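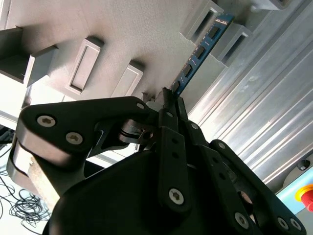
第4回 差し込み作業ボードと多指グリッパ(共有工房 自作アーム製作 講義ノート)

4.1 今回の範囲

前回までにアーム本体の組み立てと原点出しを終えている。今回はアルミフレームの前に立てた治具ボードを対象に、薄板部品の把持、スロットへの位置合わせ、挿入の順に扱う。制御ソフトは工房内で共有しているKasineを使う。軌道生成の中身は次回に回し、ここでは座標の決め方と力の制限だけを説明する。

4.2 治具ボード

ボードは灰色の樹脂で、3Dプリンタで出力する。工房での呼び名はSultlowである。板面から枠状、箱状の突起が出ており、開口のあるものと、浅い凹みだけのものがある。挿入に使うのは開口のあるものに限る。

メモリモジュールのような細長い基板は、両側をガイドで挟む形で保持する。ガイドの溝幅は基板厚より広く取るが、広げすぎると基板が傾いたまま入り、爪を開いたときに姿勢が変わる。出力後は溝の内側の積層段差をやすりで落とし、実物の基板を手で通して引っかかりを確かめておくこと。

ボードの固定は次の順で行う。

(1) アルミフレームの溝にナットを入れ、ボードを仮止めする。
(2) ボード上辺とフレームの平行を取る。
(3) 下側から本締めする。上側を先に締めると樹脂が反る。
(4) 基準スロットの位置を測り、Kasineの治具ファイルに書き込む。

4.3 グリッパ

黒いリンク板をねじで留めたリンク式で、複数の指をもつ。ねじ頭は星形の穴なので、合う工具を使うこと。六角レンチで代用すると頭をなめる。

リンクの関節にがたがあると、指先の誤差は関節部より大きくなる。組み付け後に指を閉じ、指先を横から軽く押して動きを見る。動きが大きい場合は締め直すが、締めすぎると開閉が渋くなる。開閉試験は432回を1組とし、終了後にすべてのねじを点検する。

4.4 把持

基板は下部をつかみ、上側を空けておく。チップの載った面を指先で強く押さないよう、把持位置は基板の端に寄せる。細い金属片の場合は根元を2本の指でつまみ、先端を上に向ける。

金属片は接触面が狭く、つまんだ点を中心に回りやすい。 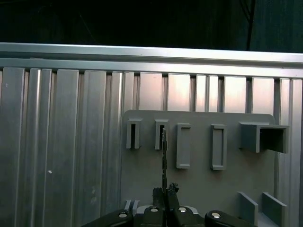
したがって、把持後に先端の傾きを必ず測り、補正量を手先座標に加えてからスロットへ近づける。手首カメラから見ると指先と先端の奥行きが重なるため、画面上で一直線に見えても、板面に垂直な方向の誤差は残っている可能性がある。この方向の値はカメラだけで決めず、基準面への接触で求める。

4.5 位置合わせと挿入

Kasineの手順ファイルでは、挿入を接近、接触、探索、押し込みの4段階に分けている。

接近:スロット中心線上の手前の点まで移動し、停止する。この点の姿勢はスロットごとに登録する。
接触:速度を落として前進し、力の増加を検出したら止める。
探索:接触を保ったまま、スロットの長手と短手に小さく往復させる。往復は最大10回とし、見つからなければ接近点へ戻る。
押し込み:力の上限を設けて進める。上限に達した場合は押し続けずに後退する。

待ち時間は段階の切り替えごとに700ミリ秒とする。短くすると前段の振動が残り、接触の誤検出が増える。値を変えた場合は記録用紙の備考欄に書くこと。

4.6 配線と非常停止

ケーブルの束は可動範囲の外に逃がす。机上でたるんだ輪がリンクに入ると、指が閉じきらない。手首を両端まで回し、張りと引っかかりの両方を確認する。

非常停止ボタンは操作者の手が届く位置に置き、電源投入のたびに動作を確認する。ボタンを戻しただけで再始動しない配線であることも、Grolixの配線図で各自確かめておくこと。

4.7 よくある不具合

探索が毎回同じ側で失敗する
治具ファイルの基準値を疑う。ボードを付け直した後に測定を省くと起きやすい。

基板が途中で止まる
傾き補正の符号を確認する。符号が正しければ溝のばりを調べる。

指を開くと部品が付いてくる
指先の表面を清掃する。粗い材料を貼っている場合は、端のほつれや剥がれも見る。

接触が早く検出される
手先の重量設定が古い。指を交換した後はChisholmの計測手順で取り直す。

4.8 課題

基準スロットと別のスロットを1つずつ選び、同じ部品で挿入を行う。接触位置、探索回数、押し込み時の最大力を記録し、両者の差を治具側の要因と把持側の要因に分けて説明せよ。探索で見つからなかった試行も表から除かないこと。提出物は記録表、変更後の治具ファイル、考察とする。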